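**Nondon opens winter coat drive to every neighborhood**

Sep 5, 2025 - Nondon, the family-run dry cleaner, is delighted to say that its winter coat drive will run through the end of January, with all 35 of our counters taking part for the first time!

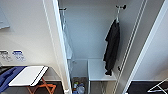

Coats of any size are welcome, and so are scarves, hats and gloves (pairs, please). We'll clean and mend each one free of charge before it goes out. Last winter our customers gave 97 coats, and this year we dearly hope to reach 1000.

"People kept asking when we'd start again - so we're starting early," said owner Kerubo Mushi.

Contact: Efe Okeke, Nondon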